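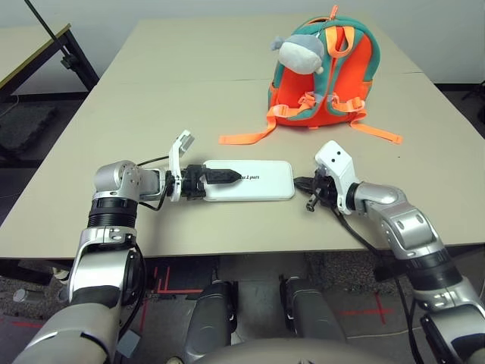 Napaporn Noiphan asked last time why anyone would teach a robot to handle soft things before it could reliably stack a block. Start with that question and answer it properly, as half the room will be thinking it.

My answer: blocks sit still. At home, most of what you'd want moved has a strap, a cord or a loose end on it. We wanted to find out early what the arms were bad at, so we put the bad stuff on the table first.

Introduce Tultik. Two arms, a torso, legs we don't use for this work. Runs in the shared workshop at Gandthorpe, where I have a bench and a key. The legs hold it at table height and that's all I ask of them. If someone wants to talk about walking, send them to Wiroj in the break.

Hours and people. We've been at it since November. Wiroj Nilsuwan does wiring, Nantana Chaimongkol does the control code, I do brackets and whatever's broken. Everyone has a day job. Don't go on about that.

Next, the table tasks. Read these out slowly.

The power bank. It lies flat and a cable connector has to be brought to its end. The left gripper holds one connector and the right gripper holds another short cable by the plug. Holding is fine. The trouble is that a plug in a gripper hangs at whatever angle the cable wants. Say that a person rolls the plug between finger and thumb without thinking. A two-finger gripper can't, so we put it down and pick it up again, or use the other hand to turn it.

Mention the power bank is slippery on this table. We tried tape under it and took the tape off again, because then you're only practising on a taped power bank.

The kid's backpack. Orange with green trim, plush hippo-looking head on top. People like the head, so let them have a laugh and move on. The straps are the real job. They're long, they end up anywhere, and they're the same orange as the bag, so the software has a hard time telling strap from bag. Nantana spent most of a month on that. If she's in the room, let her take it.

Numbers slide. We ran the strap pickup 200 times with the same settings. 74 of those were clean grabs on the first go. Don't dress it up. Leave it on screen long enough for people to write down.

What went wrong in the rest: mostly the fingers closed on air a little above the strap. Some were good grabs that slid off the end during the lift. A few were cable snags, and those are my fault.

Cable section. Our gripper cables run down the outside of the arms. It's ugly and it droops. We tried routing it tight along the joints and it pulled a connector out at the wrist the first time the elbow folded right up. Now we leave slack and put up with the droop. If you're building one of these, fold every joint as far as it goes by hand, power off, before you tie anything down.

Take a drink of water. Then change slide.

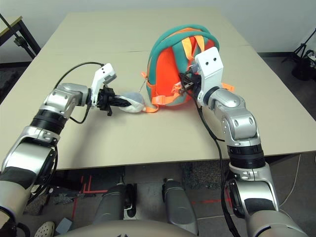
What does it cost to keep a robot like Tultik going in a shared workshop? Our share comes to 60 dollars a month for the bench and power, plus parts, and parts are mostly connectors and finger pads.

Carry on to two-handed work. With one arm, pulling a strap just drags the bag. With both arms working, the right can hold a strap at the front of the bag while the left brings in a small soft item. The hard part is keeping the two grippers out of each other's way. Our fix was dull: each arm gets its own part of the table, and only one is allowed in the middle at a time unless the task says otherwise. It's slower. We've bent far fewer brackets.

On brackets – the white upright ones behind the grippers. I'm on my fourth shape. The early ones flexed when the wrist turned quickly. Pass the old ones around here and ask for them back.

Somkiat Prasertsri tried a softer finger pad on his own arm and got better grabs on webbing but worse on plugs. We saw the same. We haven't settled it. Say so.

Workshop rules, quickly. Someone's hand stays near the stop button whenever the arms are live. Red tape on the carpet marks positions, so please don't peel it up. Tools go off the table before a run. I lost a good screwdriver to the left arm by skipping that one.

Still to do:
Better cable routing at the wrist.
Rerun the strap test with the new pads, same settings, same bag.
Get the plug the right way round without putting it down.
Write up the wiring so Wiroj isn't the only person who can fix it.

Questions, 12 minutes. If the projector is playing up, skip the questions about code and show the brackets again. Kanyarat Meesuk has the spare adapter.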